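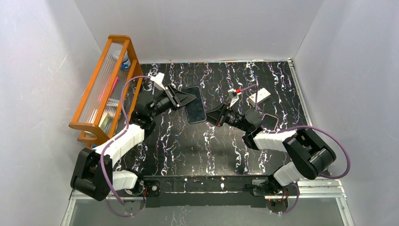

Jumper's knee and preseason, do I play or sit

June – 2 min read
Posted by gadow_guard

Pain right under the kneecap for 4 weeks now. Only on takeoff, going up for rebounds mostly. Fine walking, fine on the bike. Preseason with Cifuentes starts end of the month and coach wants everybody at full practice. Anyone played thru this? Straps worth it?

Lindiwe Pretorius
Had it two seasons at Relness. Kept playing, dumb, cost me the spring. What helped – slow heavy leg work, wall sits on the off days, way less jumping. I was doing up to 200 jumps a practice, cut it to almost none and built back slow. Strap took the edge off, didn't fix anything. Go see a physio before camp and tell your coach now. Not the morning of.

hoopdad
ice it

brarix_bench
Depends where it hurts. Mine was lower, on the bony bump, different problem. Get it looked at. Also check your shoes, mine were completly dead and I was still doing 500 makes a day in them.

Comments

gadow_guard: thx Lindiwe, emailed coach. physio booked for 4

tallpaul: wall sits are awful but yeah, they work

hoopdad: still say ice

brarix_bench: how long did you hold the wall sits? asking for my otehr knee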